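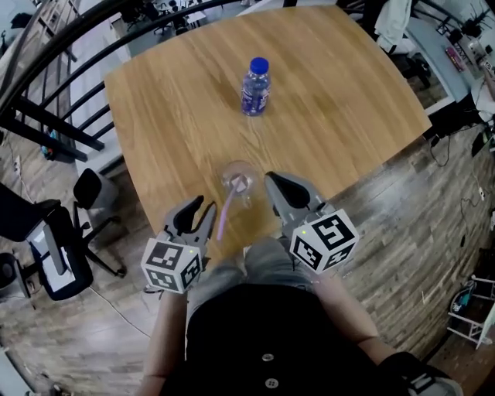 About the Manipulation Group

The Manipulation Group is the senior robotics stream of the Hamen Technical School engineering club. Members record object-handling demonstrations with hand-held grippers and use the recordings to train control policies for a robotic arm. The stream runs alongside the club's older drive-base and line-following teams and shares their budget, but keeps its own hours and its own space on the upper level of the Gresside building.

The school was founded in 1911 as a trades college for fitters and turners. The Gresside building came much later and was refitted for the robotics program when the woodworking shop moved out to Pillmont.

What members work on

The current program covers tabletop tasks with everyday drinkware. The standard set is a plastic water bottle and a clear drinking glass on a light wooden table. Clear objects were chosen deliberately: their outlines are faint against wood grain, and a policy trained only on opaque blocks tends to misjudge where the rim is. The cubes on the grippers carry printed square markers, which give the tracking software a reference for the position and angle of each tool.

A demonstration is one complete attempt at a task, from approach to release. A member's target for the year is 400 accepted demonstrations. Attempts are rejected if a marker is obscured for too long, if the object is dropped, or if the operator pauses mid-motion. Rejected attempts are kept in a separate folder and used by the Year 11 group for labelling practice.

Between recording blocks, members are assigned to calibration, data checking or bench maintenance. Assignments rotate so that every member has operated the grippers and reviewed another member's data by the end of first term.
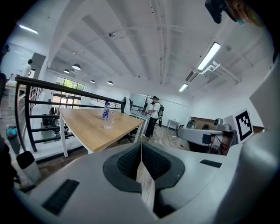 Do new members need programming experience?
Basic Python is taught in the first 6 weeks, and the only prerequisite is a pass in Year 10 mathematics.

Competition

The group enters the Brunet Challenge each August in the assisted manipulation class. Teams submit a trained policy and a written report, and the policy is run on the organiser's arm with objects the team has not handled before. The report is worth as much as the run. Past reports are held in the school library and may be borrowed by any student considering the stream.

Hours and safety

The space is open to members after the last period and closes at 6 pm. Induction is compulsory and covers electrical isolation, arm clearance zones, cable routing and the stair railing rule (nothing is to be leant on it or passed over it). Bookings for the recording table must be made 72 hours ahead through the club calendar. Unclaimed bookings lapse after fifteen minutes.

Enrolment forms are available from the engineering office on the ground floor.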